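From: Maëlys Pruvost
To: Saludo travel list
Date: 8/9/23
Subject: Re: packing light for a long trip

Tatu Massawe wrote:
> Does anyone really manage with one small bag? I have 37 liters and
> I'm already sitting on the zipper. What do you leave at home?

Hi Tatu and all,

Yes, I do, and I was gone 38 days last time! Shoes are the killer. I take the pair on my feet plus flat sandals and that's it. Four shirts, all dark, and I wash one in the sink every night (hotel shampoo works fine). I quit carrying a hair dryer years ago and haven't missed it once.

My one luxury is an electric toothbrush. I know, I know, Ruaridh will tell me a plain one weighs nothing.

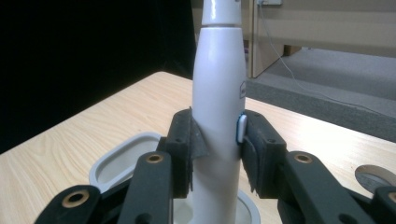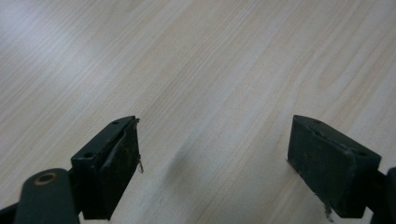
Anyway, the other thing is paper. I used to haul guidebooks everywhere, and one of them ran 598 pages! Now I tear out the chapters I need and leave them behind for the next person. Noémie thinks that's a crime against books, so maybe don't tell her.

Oh, and roll your sweaters, don't fold them. Kjell, didn't you have a trick with rubber bands? I tried it in August and ended up with very wrinkled sleeves, so I must be missing a step.

Maëlys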